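## 4. Good practice for two-arm hose joining

Before you let the Tikkanen cell anywhere near a hose, please take a few minutes with this section, even if you've run the job before. Most of these habits came from Perla Nava's first season on the line, and they have saved us a great many hoses.

1. Clear the table of everything the job doesn't need, including your coffee.
2. Set both arms to slow mode and confirm it on the pendant — the setting does not carry over after a restart.
3. Load program 503 and check that the grip setting reads 22 on both sides.
4. Stand outside the marked floor line, with the stop button within easy reach, and start the cycle. 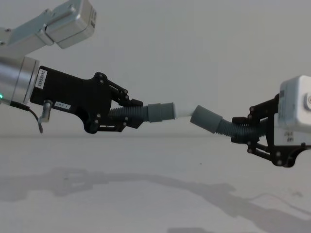
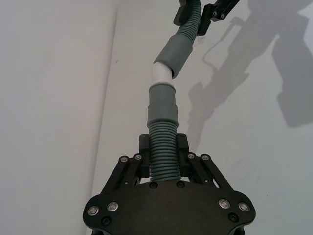 Grip placement is the rule we get asked about most, and it's a simple one once you've seen it done a few times. Close the fingers on the ribbed part of the hose and leave the smooth gray cuffs free, the way both arms are doing with the white pipe between them. A cuff needs a little room to settle onto the pipe, and a small tilt at the joint is fine while the arms are still lining up. If the tilt is still there when the program pauses for inspection, stop and start over from step 3.

**Note:** Look at the joint from outside the floor line first. If you need a closer look, lock out both arms — yes, both, even if only one has been moving.

**Caution:** Never reach between the grippers to straighten a hose by hand. The arms may hold still for over 4 seconds and then move again.

5. When the cycle ends, wait for the pendant to show "Released" before you take the hose away.
6. Write any restarts in the cell log and let Eamon Noonan know if you've had 2 in one shift.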